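Why Does Bread Go Brown?
by Tania Paul

Quick one today, kids! Somebody at Dakmont school wrote in and asked why dough goes in pale and comes out brown. Great question. Lots to get through so lets go.
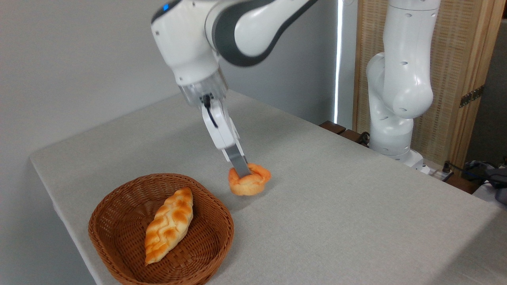 First, dough. Flour, water, a bit of salt, maybe butter or sugar. Flour has starch in it and also protein. Starch is a long chain of tiny sugars all holding hands. Protein is a chain too, but made of other bits. Remember those two. They come back.

Into the oven. Hot! The outside of the dough heats up first, and the water there turns to steam and floats off. So the outside gets dry. The middle stays damp for ages.

Why does dry matter? Water boils at 212 degrees Fahrenheit. While there's plenty of water around, the dough can't get much hotter than that. Once the outside drys out, up it goes. 250. 284. Now things get going. The sugars bump into bits of protein and they join up, break apart, join up again. Hundreds of new things get made. Some are brown. Some smell amazing. That toasty smell? Yep, that's them.

It has a name. The Maillard reaction. Say it "my-YAR". Named after a French scientist who studied it more than a hundred years ago.

Sugar can also go brown all by itself if it gets hot enough. That one is called caramelizing. Sweet buns often get a bit of both.

And the middle? Still damp, so still pale. Cut a loaf open and look. Brown crust, light inside.

Bakers have tricks. My aunt in Trusberg brushes beaten egg on her buns before baking. Egg has protein, so more browning. Milk works too. The big bakery in Skunemberg made 2,238 buns for the March fair and every tray got egg wash.

Too long in the oven and brown turns to black. That's burning. Tastes bitter. Bleh.

Try it at home (with a grown-up, ovens are hot!)
Make two small rolls from the same dough.
Brush one with egg. Leave the other plain.
Bake them together on one tray.
Let them cool, then look. Which is darker?

Draw your rolls and send them in by 20th July. Next time: why does popcorn pop?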